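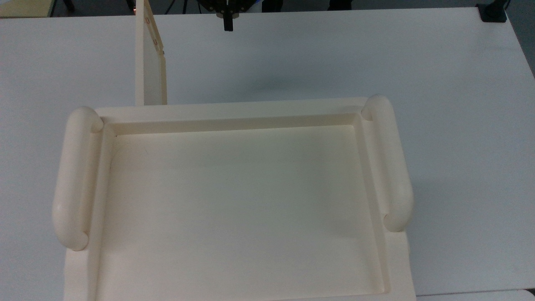 Slide 1. The tray, from the head camera, gripper above the table.

Hello everyone, and thank you for staying on after lunch — I know the coffee is at the other end of the building. I'm Noelia Zabala, and I'm going to talk for about 30 minutes on something that sounds very small, namely how a robot decides where to take hold of a tray.

(Leave the slide up. Let people look at it for a bit before going on.)

I'd like you to look at the handles. A person walking up to this table would reach for them without a thought. Our first policy, which Cayetano Vallejo trained in January and which we called Womer, very often went for the rim instead. Cream rim, cream handle, pale table, and hardly any contrast to help it along. It had learnt that trays have edges and that edges can be pinched, which is fair enough until you want to lift the thing level.

So the question we set ourselves was a plain one. If you give the robot the same demonstrations, and change only what it is asked to predict, can you get it to prefer the handle?

(Say a word here about Encarnación Ibarra, who did all of the labelling and who is sitting near the front. Make her wave.)

The method is called Olmedo. Before the policy chooses any movement it has to mark, on the head camera view, the two places where it means to make contact. Only those marks and the joint readings go on to the part that moves the arm. The picture itself doesn't. We argued over that last bit for weeks, and Montserrat Villanueva still thinks we threw away too much, and she may well say so in the questions, so do be kind to both of us.

We labelled contact points on 116 demonstrations. It's dull work but it goes quickly once you have the knack. No extra demonstrations were collected, and I do want to stress that, as I was asked about it twice at the last meeting.

Next slide: the results table.

We ran 40 trials with each policy, with the tray turned to a new angle every time. Womer closed on a handle in fewer than half of its trials. Olmedo did so in nearly all of them, and the ones it missed were mostly misses by a finger's width, where the mark was in the right place and the arm came down a little short. Those I find rather encouraging, as they are the sort of thing better calibration ought to mend.

(If someone asks about grip force, say we held it fixed throughout, and move on. Encarnación Campos has the numbers and is happy to share them.)

Now, what doesn't work. When one handle is hidden behind something, the method still insists on giving two marks, and the second can land anywhere at all. I have a clip of it choosing the table. We tried letting it answer "not sure" and it then became unsure about everything, rather like me when I'm asked where to have dinner.

Last slide: what we'd like to do next. Trays with things on them, to begin with, and then trays with only one handle. Cayetano would also like to try coloured tables.

Thanks to the Mitska lab for the loan of computing time. Questions — Montserrat first, I expect.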